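Zurnby Neighbours Help Board
Home > Kitchen and food > Storage

Fruit in a woven basket keeps going off underneath, what am I doing wrong?

Posted by Troncoso_62
Viewed 1740 times

I moved into a flat in November and the kitchen is small, so the fruit lives out on the table against the wall. I bought a woven basket for it from the Pralura shop on the high street. It is the rectangular sort with sloping sides, quite a tight weave, and I like it. Before that I had a glass bowl, which I broke.

The trouble is that the fruit does not last. I buy a bag of citrus and whatever else is cheap, tip it all in, and within a week something at the bottom has gone soft. Twice now I have found a furry green patch on an orange when the ones on top looked perfectly all right. The second time it had leaked through the weave and left a sticky mark on the table, which has a grey top that shows everything.

I never had this with the glass bowl, or at least I don't remember it. So I have a few things I would like to know.

Is the basket itself the problem? I had thought the air getting in would be good for the fruit. Should there be something in the bottom, such as a cloth or kitchen paper? And how do you clean a woven basket after something has rotted in it? I wiped it with a damp cloth but there is still a smell if you put your nose in, and some of the strands on the base have gone darker than the rest.

I would prefer to keep fruit out. I don't eat it if it is in the fridge, I forget it is there. It is only me in the flat, if that makes a difference to how much I should be buying.

There is a radiator under the window but the table is on the other side of the room. The sun gets to it for a bit in the morning. I haven't tried moving it.

Thanks in advance.

2 comments

pennyw: What else goes in with the citrus? Bananas?

Troncoso_62: Yes, usually bananas, and apples if they are on offer. Sometimes an avocado.

Abelardo Henríquez
Marked as helpful by 223 people

The basket is fine. I have used woven ones for years and I would take one over a glass bowl. What you describe sounds like too much fruit in it and the wrong things together.

Start with the amount. If you tip a whole bag in, the pieces at the bottom have the weight of everything else on them. They bruise where they touch, and the mould starts at the bruise. You can't see it because it is underneath. One layer only, with a bit of space between the pieces, and you will spot a bad one the same day. You are one person, so a layer is probably three or four days' worth anyway.

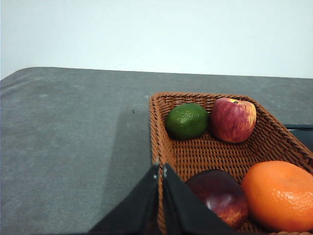
Four pieces in one layer, with the woven bottom showing between them.

That is as full as I would have it for one person. You can get more in, but I would stop while you can still see some of the base. Keep the rest of the bag somewhere else. Citrus does very well in the fridge drawer and will keep for weeks there, so put most of it in and top up the basket when you have eaten what is out. You say you forget what is in the fridge, but if the basket is empty you will go looking.

Next, the bananas. Bananas, apples, pears and avocados give off a gas as they ripen, and it makes other fruit ripen faster too. Citrus is not as bothered by it as some, but apples and bananas will hurry each other along, and a brown banana sitting against an orange skin keeps it damp. Hang the bananas on a hook or just leave them on the worktop. An avocado can go in with them if you want it ripe, and then into the fridge once it gives a little when pressed.

Then check the fruit as you unpack it. I go over each piece with my thumb. Anything with a soft spot, a split, or a wet patch round the stalk end gets eaten that day or cut up. Oranges and satsumas in nets are the worst for this, there is nearly always one squashed against the knot. Take them all out of the net. Don't wash them until you want to eat them, or if you do, dry them properly with a tea towel, including the dimple where the stalk was.

On lining it, I would say yes, but keep it thin. A single sheet of kitchen paper is enough. It soaks up a leak and you change it when you shop. A thick folded cloth stays damp and you will forget to wash it. If you don't like the look of paper, a cotton napkin is all right so long as it goes in the wash every week.

For the cleaning, this is what I do:

Take everything out and bang the basket upside down over the bin.
Brush it with a dry nail brush or an old toothbrush, inside and out, going along the strands.
Mix one part white vinegar with one part warm water. Wring a cloth out in it so that it is damp and not dripping.
Wipe the inside, paying attention to the corners and the place where the sides meet the bottom.
Go over it again with a cloth and plain water.
Stand it on its side somewhere airy until it is fully dry. Mine takes most of a day. Don't put it on the radiator, the strands go brittle and start to snap.

Try a hidden bit on the underside first in case the colour comes off. Some are dyed and some are varnished, and the shop does not always tell you which. If there is still a smell when it is dry, sprinkle bicarbonate of soda over the base, leave it overnight and brush it out. The dark strands may be stained for good. As long as they are dry and there is no fluff on them I would carry on using it.

The other thing is to lift it off the table a little. A basket sitting flat does not get much air underneath, and any leak spreads out under it where you won't notice. A wire cooling rack does the job, or four cork pads stuck on the corners. I bought a pack of pads made by Cukix and they have stayed on. A plate underneath will save your table but it does nothing for the air.

I would also pull the table out of the morning sun, or put the basket at whichever end of it the sun doesn't reach.

Edited May 1, 2023 to add the bit about cork pads.

4 comments

Troncoso_62: This is very clear, thank you. I have done the vinegar and it is drying on the draining board. I didn't know about taking them out of the net. Does it matter if limes and lemons go in with oranges?

Abelardo Henríquez: No, all the citrus can sit together. Limes dry out before they go mouldy, so if you only use one now and then, keep them in the fridge in a tub with a lid.

marsh_lane: Can you use washing-up liquid in place of the vinegar? I can't stand the smell.

Abelardo Henríquez: A drop in warm water, yes. Rinse the cloth well and go over it twice or it leaves a film. The vinegar smell does go once it is dry.

pennyw
Marked as helpful by 62 people

Agree with most of the above but I don't bother with the paper. I find that if you have a liner you stop looking at the bottom, and a leak can sit there under the fruit for days. With nothing in there you see the weave, and if there is a wet patch you deal with it.

What made the most difference in our house was turning the fruit. Every morning while the kettle is on I pick each piece up and put it down a different way round. It takes no time. You feel a soft one straight away and it never sits on the same side for long.

Also think about which fruit you keep out at all. Grapes, berries and cherries should never be in a basket, they want the fridge. Plums and peaches can be out until they are ripe and then they have to go in. Citrus, apples and bananas are the ones that cope with a kitchen. Apples keep far longer in the fridge though, and they are crisper. We only have two or three out at a time.

If one does go mouldy, throw that one away and wipe down the ones that were touching it, then dry them. Look at them again the next day. I wouldn't throw away the lot.

About the sticky mark on the table, warm water and a bit of washing-up liquid left on it for five minutes should shift it. Don't scrape.

1 comment

Troncoso_62: The mark came off, thanks. There is a very faint ring but I think only I would see it.

gd429
Marked as helpful by 3 people

just put it all in the fridge. fruit flies will find the basket in summer whatever you do. I had one from the same shop and gave it away, it's got bread rolls in it now at my sister's

2 comments

pennyw: They did say they don't want to use the fridge.

gd429: i know but it works

Related topics on this board
How to get rid of fruit flies without a spray
Storing potatoes and onions in a flat with no larder
Bananas going brown in two days
What to do with a lot of lemons
Getting a smell out of a bread bin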